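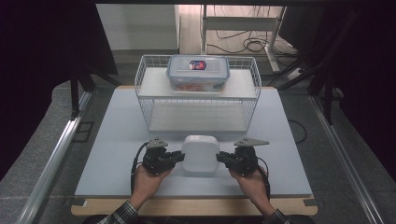 My sister reckons I should stop weighing myself altogether and just go by how my trousers feel, and she told me so again last month, at some length, while I was trying to get off the phone and put the potatoes on. She may well have a point. I'd been getting on the scales every morning before my tea, and whatever they said decided what sort of mood the whole house was going to have until lunch.

So for the whole of March I put them on top of the wardrobe, where I need a chair to reach them, and went walking instead. There's a lovely flat path from our end of Tinden out towards Jordale, along the old railway, and I started with the 3 miles there and back as far as the second bridge. I was puffing like anything the first week! My hips complained, my left heel complained, and I came home each time wanting toast (and had it, with butter).

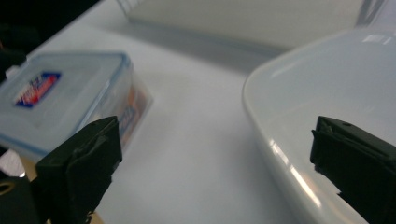 By the third week, though, I'd stopped looking at my watch, and I'd got into the habit of going out at half past six, when the dog walkers are about and everybody says good morning. I also changed breakfast, in a small way. Porridge with a spoonful of seeds keeps me going until one o'clock, whereas the slimming shakes I used to buy had me rummaging in the biscuit tin by ten. I'd spent a fair bit on those shakes over the years, and I'd rather not add it up.

When I did get the scales down I'd lost 5 pounds, after 19 walks, which the younger me would have sulked about. The trousers are looser, the navy ones especially, and I can do the hill up to the library without stopping to admire the view. I rang my sister to tell her and she was very good about it, only a little bit smug. The scales have gone back up on the wardrobe for now, and I'm after some better socks.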